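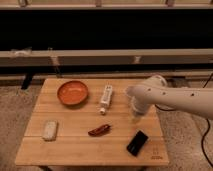
How to budget for a small robot arm without fooling yourself

The price on a quote for a tabletop robot arm is the least useful number you will get all year. I have worked through four of these purchases now, and each time the arm was the easy line. The trouble was in the lines under it, or in the lines that should have been under it and weren't. Look at what one ordinary pick-up setup puts on the table: a bowl, a tube, a phone, something small and white about the shape of a soap bar. Every one of those asks something different of the gripper, and the salesperson's demo probably used a foam cube. So before you ask for a price, work through the steps below. They take an afternoon and they have talked me out of two arms.

Step 1. Write down what it will pick up

Use real items. Put them in a box and keep the box. Include the one that worries you, which is usually the slippery one, the flat one or the one that dents.

Send the list to every vendor and ask for video of their arm handling those items, uncut, twenty-odd tries each. Vimero sent me a very polished reel with music on it. I asked again for the uncut version and got a brochure. Erkimex sent shaky footage with the misses left in, and I trusted them more for it, though I still didn't take their word on the thin items.

Step 2. Price the gripper on its own

Many quotes include "end effector" as a single line with no model number. Ask which one. Ask what the spare fingers or pads cost, how long they last, and whether you can swap them yourself.

One quote I got in February had the gripper at what looked like a bargain. The pads were a wear part, sold in sets, with a minimum order of 6 sets. At $27 a set that won't break anyone, but it wasn't in the quote, and I only found it by asking for the parts list. Always ask for the parts list.

Step 3. Count the table as equipment

People plan to use a table they already have. Sometimes that works. Push down hard on one corner before you decide. If the top rocks, the arm's reach will be off by whatever the rock is, and you will spend weeks blaming the software.

Slatted tops deserve a second look. The gaps can swallow thin items, and a camera trying to find a small pale object on pale planks has a harder job than it needs to. A plain mat in a contrasting color is a cheap fix. Put it in the budget anyway.

Carpet is another one. A table standing on carpet can settle and creep. I put $800 down for a stand and leveling in every plan I write now, and if it doesn't get spent I'm happy to be wrong.

Step 4. Follow the cables

Trace every cable from the arm to the wall, on paper. Where does it go when the arm swings? Can somebody catch a foot on it? Is there a free outlet that isn't shared with the coffee machine? The controller box needs a spot too, with air around it, and vendors' floor plans have a way of leaving it out.

Step 5. Read the support terms slowly

Find these and write the answers next to the price:

- Who pays shipping on a warranty return, both ways
- How long a repair takes, in writing
- Whether software updates stop when the support plan stops
- Whether you can export your programs and recordings

The Âu arm I looked at was the nicest hardware of the bunch and had the worst answer to the third one. The base plan was $247 a month. Over three years that comes to $8,892, and it appeared nowhere on the first page.

Step 6. Budget somebody's time

"No programming required" means no programming required for the demo. Someone has to set up the items, reset them after each run, note the failures and call the vendor. If that person already has a full week, you haven't budgeted for the arm. Write a name and a number of hours. If you can't, stop here until you can.

Step 7. Rent before you buy, if they'll let you

Zirkstead rents by the month and credits part of it toward purchase. Read how large a part. I'd still take a month's rent over a signed order, and I'd spend that month on the worst item in the box from Step 1. A vendor who won't rent, lend or run your items in front of you has told you something.

Step 8. Add it up and wait

Arm, gripper, wear parts, stand, mat, cabling, support for three years, hours. Put the total next to the cost of carrying on by hand for the same three years. Then leave it for two weeks. Expect at least one "end of quarter" discount to land in your inbox during that time. In my experience the same discount is there next quarter.

Last updated Mon 31 March. Prices are from my own quotes and yours will differ.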